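Search products
All categories
Go

Terkar Field Audio Player, Model 84

The Terkar 84 is a hand-held audio player for scripture recordings, Bible stories and teaching in local languages. Mission teams and church partners use it with listening groups in areas where printed material has limited reach. Content is loaded before shipment and cannot be erased by the listener.

Operation is by five raised buttons: play/pause, forward, back, volume up and volume down. There is no display. The player resumes at the point where it was switched off. Books and chapters are announced by voice in the language of the recording.

Power comes from an internal rechargeable battery. A full charge gives 42 hours of playback at medium volume. The battery can be charged from the solar panel on the back of the case or through the USB port. Full charge in direct sun takes 8 hours. 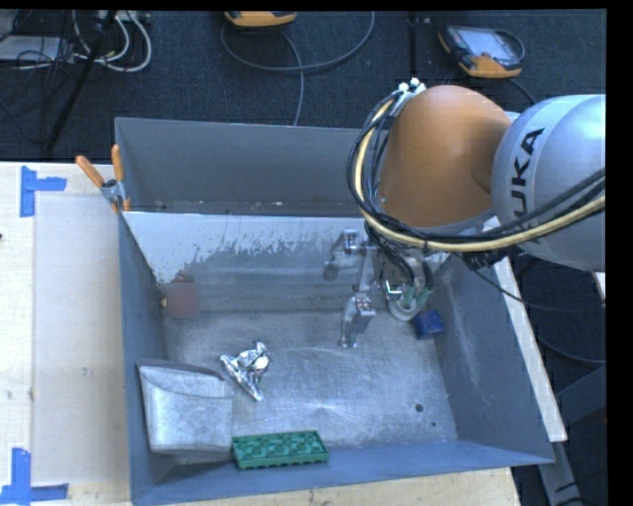
KUKA arm over a gray sheet-metal bin.

Specifications
Memory: 8 GB, internal
Speaker: single, front-facing, suitable for groups of up to 42 listeners
Headphone output: 3.5 mm
Case: ABS, rubber seal at the port cover
Weight: 200 g
Color: dark green

Recordings are supplied by the customer or chosen from the Havlíček catalog — see the language list for available titles. Customer files must be MP3, one file per chapter, numbered in playing order. Files protected by copyright need written permission from the rights holder, submitted with the order.

The Muda carrying pouch and the wall charger are sold separately. The pouch has a clear window over the solar panel, so the player can be charged without removing it.

Ordering
The minimum order is 8 units. Orders of 200 units or more may carry a printed label with the name of the church or agency. Label artwork should be sent as a PDF. Price list valid from 3 August 2023.

Questions on file preparation or customs forms go to Nizar Haddadin, partner orders.

This site uses cookies to remember your cart and language setting. Accept | Settings

© Clivumard Supply. All rights reserved. Contact | Shipping | Back to top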